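The Planner Thinks the Bag Is a Box

What I learned about motion software from a paper shopping bag and a pile of snacks
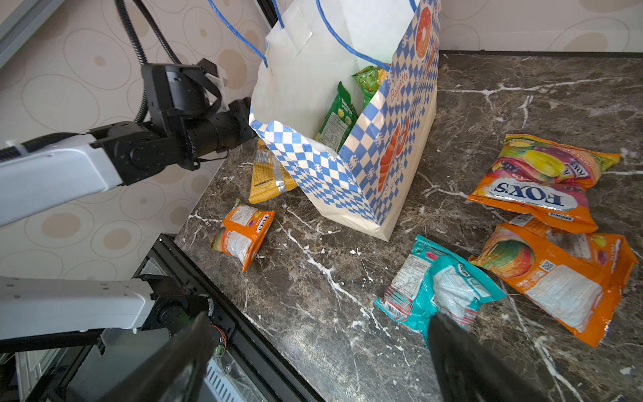

Groselia, 10th January

I've been at the marble counter for most of the morning and I have developed strong feelings about paper. Not writing paper. Shopping bag paper, the tall white kind with rope handles and a croissant on the side.

The job is snack packets, and the bag is where they go. Two green ones are standing up inside it, five more are scattered over the counter, and one of the arms is right up against the folded part of the rim. If you asked a six-year-old to finish, you'd get seven packets in a bag and probably one fewer a minute later. Ask a motion planner and you get a long pause.

I came to Groselia to write about Firine, the small outfit that makes a planning program called Cao. I'd pictured a week of watching arms move. Mostly I've watched a laptop! Cao draws everything it believes about the world in flat gray shapes, and I got hooked on the difference between the laptop's version and the one I could reach out and poke.

In the laptop's version, the bag is a box. It has four stiff walls and no handles. The handles got left out back in July, because every time the planner saw a loop of rope hanging in space it treated it like a steel hoop and refused to go near the opening. So now Cao is told to ignore anything thin and blue above the rim, and the arm may brush a handle on the way past. I asked if that was cheating. I was told it was a "contact allowance," and then that yes, it was cheating.

The walls are harder. A real paper rim folds in and creases, and the hole you measured a moment ago has moved. Cao's answer is to give one arm the bag and the other arm the packet. The first arm holds or nudges the rim, the camera takes another look, and only then does the second arm get a path. They call this loop "look, lean, look," and it runs at 10 times a second when the laptop is feeling well. When it isn't, you can hear the fans from the hallway.

Then there's the question of which packet to grab. I'd assumed nearest first, and so did an early version of Cao. The trouble is that packets overlap. Two big orange ones on the right side of my counter are doing exactly that, and if you pull from the wrong one you drag its neighbor along for the ride. So the program scores every packet it can find: how much of it is showing, how close it is to something it shouldn't hit, whether the fingers can come in without a weird wrist angle. Anything that scores under 50 has to wait. The one tucked behind the bag always waits (I've started rooting for it).

Shiny wrappers are their own headache. A crinkled yellow packet throws back light in little patches, and the depth readings come back with holes in them, like a moth-eaten sweater. Marble with bright white veins doesn't help much either, because a vein can look a lot like the edge of something. A second program, Finia, handles this end of things. It compares several looks from the wrist camera and only believes an edge if it stays put while the camera moves. The engineers fed it around 315 views of this counter before they let it near the planner, and they'd happily take more.

What surprised me most was how much of the work is plain old tooling. There's a replay window where you can scrub back through a run and see what Cao believed at any moment, and people live in that window. I sat through one replay where the gray box on the screen was leaning slightly left and the path went neatly into it. Lovely path. It would have put the packet on the counter next to the bag.

That one became a test case, with a number and everything. There are 100 of them now, and every change to the code has to get through the whole set before it reaches the arms. Somebody was adding another when I went to find coffee. It had to do with the handles again.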